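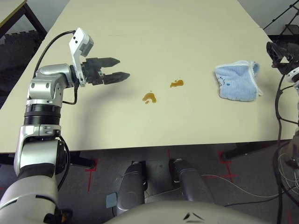

Are the spellings on the cards corrected anywhere in the files?

The spellings stay just as they were written in the main text, and a modernized version sits in a separate column called text_plain, so you can work with whichever one suits you.

Oltine Recipe Cards

README, last updated 27 Jun 2025

Hello, and thank you for stopping by. Oltine is a collection of 303 handwritten recipe cards from kitchens in Brurkelham and the farms out toward Brungate, typed up word for word and put into a form that a computer can read without too much fuss. The cards came out of drawers, tins, the backs of cookbooks and, in one happy case, a piano bench. Typing them up took over four years, mostly in the evenings, and I enjoyed nearly all of it (the jam cards, with their sticky corners and their faded purple ink, tried my patience).

I should say a word about the name, as people do ask. Oltine was the brand of a baking tin sold in Brurkelham long ago, and so many of the cards say "bake in the Oltine" that it seemed silly to call the collection anything else.

What you get

There are two files. The first, cards.csv, has one row per card. The second, ingredients.csv, has one row per ingredient line, and the card_id column ties it back to the first. Both are plain UTF-8 text with commas between the fields, and any field that has a comma of its own is wrapped in quotation marks. If your spreadsheet turns the fractions into dates, import the amount column as text and all will be well.

Columns in cards.csv

card_id: a short code that never changes, even when a card is retyped
title: the title as written, or blank if the cook didn't give one
text: the full card, line breaks kept
text_plain: the same card with modern spelling
place: Brurkelham, Brungate or unknown
notes: anything written in the margins, including complaints

Columns in ingredients.csv

card_id: same as above
line: where the ingredient comes on the card
amount: as written, so please expect "butter the size of an egg"
item: the ingredient, in lower case
item_group: flour, sugar, fat, fruit, spice and so on

The item_group column is the part I'm least sure of. Is treacle a sugar or a syrup? I went back and forth over that one and ended up with sugar, but you are very welcome to change it in your own copy. Suet is under fat and raisins are under fruit, and I think most folks will be happy with those.

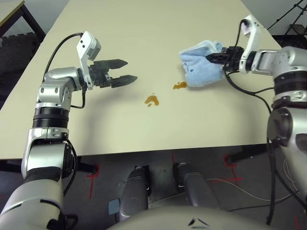 One reader wrote to say that the tea loaf cards ought to be sorted by how long the fruit is soaked, as that makes far more difference to the loaf than the spice does, and that "overnight" on an old Brungate card nearly always meant until after the milking.

I love this idea and have started on it. A soak column should be in the next release, with "overnight" left as it is and the remark about milking added to the notes for the Brungate cards. Comments like that one are worth a great deal to me, so please do keep sending them.

Things to watch out for

The cards are undated, apart from a few where somebody wrote the day of a wedding or a church supper in the corner. I haven't tried to guess the rest from the handwriting. Oven settings are a muddle too: "quick," "steady," "slow" and my own favorite, "as for bread." These are kept in the text and have no column of their own.

Two of the cards carry the same recipe in different hands, a ginger cake "from Colombo" that must have come home in somebody's letter. They disagree about the cardamom. I kept both, so if you're counting up recipes by title, remember that this one will turn up again.

A fair number of cards stop short of any method at all. The cook knew what to do with flour, lard and currants and saw no need to write it down. For these the text field ends where the card ends, and nothing has been filled in.

Please don't treat the pickling and canning cards as safe directions. They're here as a record of how people cooked, and anyone wanting to put up beans for the winter should follow a current, tested recipe instead.

Using and sharing

You may copy, print, translate and build on the collection for any purpose, as long as you mention Oltine Recipe Cards somewhere your readers will see it. Families who lent cards agreed to this, and family names were left out of the text at their request. Wherever a name was dropped you'll find the word [name] in its place.

Changes

The May release fixed the broken accents in "purée" and "crème" and moved the margin notes into their own column. The current release adds text_plain for the bread cards, which had been missing it, and corrects a teaspoon that should have been a tablespoon in the seed cake. My apologies to anybody who baked it before then.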